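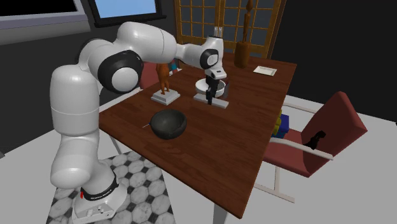

DIARY

4 min read

Last updated 22nd June

Up at five again. Not on purpose. The blackbird outside has no manners and the blind doesn't go down all the way, so that was that. Made coffee, drank it standing up, wrote the list on the back of the water bill. Move in eight days. Still haven't packed a single book.

So. The apartment. Landlord emailed back finally - 1,799 a month, no he won't budge, yes we can paint but only "neutral tones." What is a neutral tone. Is green neutral. Tahira says sage counts and to do it first and ask later. Tahira has lost two deposits that I know of.

Went through the kitchen drawers before work. Threw out: takeout menus, a candle shaped like a pear, 18 keys. I don't know what any of them open. Kept one in case, a small brassy one, then felt silly, then kept it anyway. The drawer by the stove still smells like cumin from the time the bag split. That was March I think. Feels like last year.

Work was work. Édgar out sick so I had the phones AND the Durrani invoices, which come in a different format every month now, this time with the totals at the top. Did them wrong once, did them again. Ate crackers at my desk. Kirsty came past with leftover cake from somebody's something and I had two pieces and no regrets. Lemon. A bit dry at the edges but the middle was good.

Called Mom at lunch. She wants to know if there's a bathtub. There's a bathtub. She wants to know if I've measured for the couch. I have not measured for the couch. She told me the whole story of the couch on Fleven Street again, how Dad and Uncle took the door off and then the door frame and it still wouldn't go, and they left it on the porch all winter with a tarp on it. I like that story more every time. Didn't tell her I had to go, just sat on the wall with the phone getting hot until she was finished. Ten minutes late back. Fine. 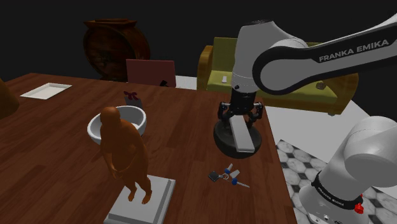 Measured for the couch after work, by the way. Borrowed a tape from Tegan, went round to the new place, stood in the hallway with the tape snapping back at me. It goes in. Just. If we take the feet off and tip it and turn left straight away. Tegan says her brother has a van and will do it for gas and pizza. She also says he says that to everyone and then wants 20 for his back. I said fine to all of it.

The new place looks smaller with the old tenants' things gone. I thought it would be the other way round. There's a pale square on the bedroom wall where they had a picture and a nail I couldn't get out with my fingers. Kitchen window sticks. Good light in there though, even at six thirty, it came right across the floor. Stood there a while. Could hear somebody downstairs practicing the piano, same four bars over and over, messing up in teh same spot. I hope they're not doing that at midnight. I kind of hope they get it right.

Walked home the long way by the canal. Too many bugs. Bought tomatoes from the stand and a bag of ice I didn't need, it was leaking down my leg by the bridge.

Things I keep forgetting -
change address at the bank
ask Aarti for the boxes (she has nearly 100 left from the shop, says take them all, please)
cancel the gym, I mean really cancel it
give Kirsty her casserole dish back. It has been here so long I thought it was mine

Aarti rang at nine about the boxes and we ended up talking for an hour about her sister's wedding, which has moved again, and now there's a question over whether the cousins from Clilico are speaking to the other cousins. I said put them at opposite ends. She said there are only so many ends. She's bringing the boxes tomorow if the car starts.

Packed some books in the end. One shelf. Kept stopping to read bits. Found the postcard from Wamow with the goat on it inside the atlas, the one I tore the place up looking for. Nothing written on it except "hot here, love to all." Put it in my bag so it doesn't go in a box and vanish again.

Feet hurt. Blind still broken. Going to put a towel over the window and see if the bird can get through that.

We use cookies to remember your settings. By continuing to read you accept our cookie policy.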